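Parallel gripper can't pick a flat tool from table in simulation - change fingers or change camera?

Posted by Þórey Þorgeirsson, 14th August
Tags: grippers, simulation, wrist camera, friction

Hello all,

I am comparing two parallel grippers in simulation before our workshop buys a real one. The candidates are the Plavska two-finger and the Ornaro two-finger. Both are modeled on the same arm, with the same controller and the same wrist camera, so that only the gripper changes between runs. The task is simple to say: pick up a kitchen tool from a table and hold it 40 mm above the table until the episode ends.

With blocks and cups I have no problem with either of them. With flat things I have many problems, and the spatula is the worst one. The approach looks correct to me every time. The wrist camera sees the tool, the hand turns until the handle is in line with the palm, the fingers are open, and then it goes down.

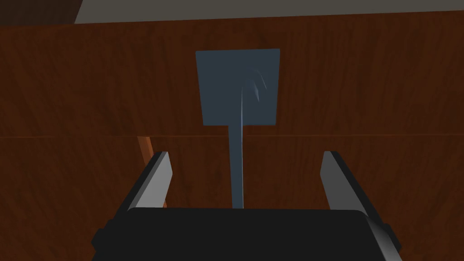

After this the fingers close, and one of two things happens. Either the pads pass over the handle and meet each other with nothing between, or they take the handle for a moment and it turns out of the grip when the arm lifts, because the blade is heavy on one end. I have run 1,000 episodes with each gripper. The Plavska holds the spatula to the end in 600 of them, the Ornaro in fewer, but I don't trust the difference, as the Ornaro model has shorter pads and I kept the same grasp height for both. Perhaps this was already my mistake.

What I have tried until now:
- higher friction on the pads (better, but then the blocks stick to the fingers when they open)
- slower closing (no change)
- smaller time step (a little better, and very slow on my computer)

My questions are two. Is it fair to compare grippers with one grasp height, or must each have its own? And would a second camera from the side help, or is it wasted effort when I know the pose of the tool from the simulator anyway?

Thank you for your patience with my English.

Bent Bach

Each gripper should have its own grasp height. Measure from the fingertip and not from the flange. If you gave both models the same flange height, then the one with the shorter pads was closing higher above the table, and your numbers compare finger length and nothing more. I made exactly this error in July with a Bundgaard hand and lost a lot of evenings to it.

How I would do it:

1. Put a reference point at the tip of the pads, in the middle between the fingers, for each gripper model separately. Give all targets for that point.
2. Go down until the tips are just above the table, with a clearance that is the same for both. The handle of a spatula is thin, so a few millimeters decide everything here.
3. Check the collision shape of the handle, separately from the visual one. Many free models of kitchen tools have one single convex shape around the blade and handle together. Then the fingers touch something that you do not see. Turn on the collision view and look.
4. Move the grasp point toward the blade. You say the tool turns when you lift it. If you hold the far end of the handle, the blade has a long lever and two small flat pads can't resist it. Closer to the center of mass it turns much less, and you can leave the friction at a normal value.

For point 4 I would not ask the planner to find the center of mass at first. Write in an offset along the handle by hand, try five or six values, and make a table of the results. When you know which value is good you can automate it.

About the camera: if the pose comes from the simulator, a second view gives nothing to the grasp itself. It does help you, the person, to see how high the tips are when the fingers close. From the wrist this is very hard to judge - you look straight along the approach direction and the height is the one thing you can't read. So I would add a side camera for debugging and leave it out of the controller. If you train a policy from images later, then it is another discussion.

And please run the comparison again from zero after you change the heights. Old and new episodes should not be mixed.

Tharun Suvarna

use suction. Flat blade, one cup, finished. I moved to a Cirkix cup for all flat parts and never went back to fingers.

Vilhjálmur Grímsdóttir

I agree with Bent for the height, but I want to add something on the friction, as 1,000 episodes with wrong contact settings will still give a wrong answer.

Before you compare anything, do one small test. Take away the arm. Fix the gripper in the air, place the handle between the pads, close, and then let gravity work. If the spatula turns slowly in the pads even with good force, then your contact model does not resist twisting. In many simulators this resistance is a separate value from the sliding friction, and sometimes the default is zero or the contact type does not use it. A real rubber pad has an area of contact and resists twisting, but a single contact point in simulation does not. This also explains why you needed such high friction, and why the blocks then stuck.

Set this value first, put the sliding friction back where it was, and repeat the small test with both grippers. It takes only minutes. Then do the full runs. I used 2,000 episodes for each hand when the results were close to each other, and I changed the start angle of the tool in every episode, so that one lucky alignment could not decide the winner.

Comment by Þórey Þorgeirsson

Thank you, Bent and Vilhjálmur. The collision shape was indeed one piece for the blade and the handle. I have split it in two and moved the reference point to the tips, and now I am doing the test without the arm. Tharun, suction is not possible for us, as the same hand must also take whisks and forks.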